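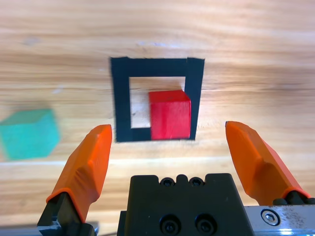
積み木の塗膜の話を少し続ける。木製玩具の再塗装を請け負っていて、同じ質問が何度も来るのでまとめておく。

まず「赤だけ早く剥げる」という相談が多い。色そのものより、赤は隠蔽力の弱い顔料が使われがちで、発色を出すために塗り回数が増え、結果として膜が厚くなっているのが原因であることが多い。厚い膜は角から欠ける。

角の処理で寿命がほぼ決まる。ピン角のまま塗ると、表面張力で塗料が稜線から逃げて、そこだけ膜が薄くなる。平面は厚く、角は薄い。いちばんぶつかる場所がいちばん弱いという配分になる。

面取りは0.5mm程度のR。紙やすりの240番を当て木なしで二、三回なでれば足りる。立方体なら稜線は12本あるので、順番を決めて回すと抜けがない。自分は上面の四辺、縦の四辺、底面の四辺の順。

水性塗料の場合、一回目で必ず毛羽が立つ。これは失敗ではなく木の繊維が水を吸って起きているだけなので、乾いてから400番で軽く落とす。ここで320番以下を使うと色が抜けて下地が出る。

木目を残したいか消したいかは先に決めておく。残すなら目止めなしで薄く二回。消すなら目止めを入れて四回。途中で方針を変えると、面ごとに表情の違うものができる。

木口は別扱い。導管の断面が並んでいるので、側面と同じ量を置いても吸われて色が沈む。木口だけ先に薄めた塗料を一回入れておくと、あとの色が揃う。立方体だと木口は向かい合う二面。塗る前に鉛筆で印をつけておくこと。

手持ちの材料で比較した記録。FarnovとPrekenの水性の赤を、ブナの端材に同じ回数塗って室内に置いた。
Farnov:指触乾燥は早い。艶は低め。刷毛目が残りやすい。
Preken:伸びがよい。乾燥は遅い。夏場はこちらのほうが扱いやすい。
期間は289日。目視では退色の差は判別できなかった。色差計は持っていないので数値はない。

密着は碁盤目で見ている。カッターで格子に切り込みを入れ、テープを貼って剥がす簡易なもの。今回は端材16個で実施。欠けが出たのはどちらも面取りを省いた個体の縁だった。試験片が少ないので、傾向以上のことは言わない。

安全面。「水性だから安全」は根拠にならない。見るべきは、硬化した塗膜からの溶出について玩具向けの規格に適合しているかどうか。缶の表示に記載がなければ製造元に問い合わせる。回答が来ない製品は自分は使わない。

蜜蝋やオイル仕上げとの併用についても聞かれた。塗膜の上から蜜蝋を重ねるのは可。逆は不可。油分が残った面に水性を載せてもはじくか、後日まとめて剥がれる。古い積み木の再塗装で失敗する人は、たいていここで引っかかっている。

油分の有無は水を一滴落とせば見当がつく。玉になって残るなら研磨し直し。広がって染みるなら塗ってよい。

乾燥と硬化は別物。触ってべたつかない状態は乾燥であって、硬化には室温で10日以上みている。この期間に積むと面どうしが貼りつく。ブロッキングという。剥がすと弱いほうの膜が持っていかれる。

冬は特に注意。1月に作業した分は、低温で造膜がうまくいかず白っぽく濁った。製品ごとに最低造膜温度があるので、作業前に部屋と材料の両方の温度を確認する。缶を床に直置きしていると、室温より数度低いことがある。

日常の手入れは固く絞った布で拭いて乾拭き。アルコールは水性アクリルの膜を軟化させるので常用しない。煮沸は論外で、塗膜より先に木が割れる。

Ruxandra Husarさんから、経年でできた欠けを部分補修できるかという質問をもらった。可能だが、境目は見える。筆で点置きして、乾いたら周囲ごと600番で均し、最後に全面へ薄く一回。それでも斜光では段差が出る。気になるなら、その面だけ全部落として塗り直すほうが早い。

次は黄色の下塗りについて書く予定。白を先に入れるかどうかで必要な回数がかなり変わる。試験片はもう切ってあり、いまは目止めの乾燥待ち。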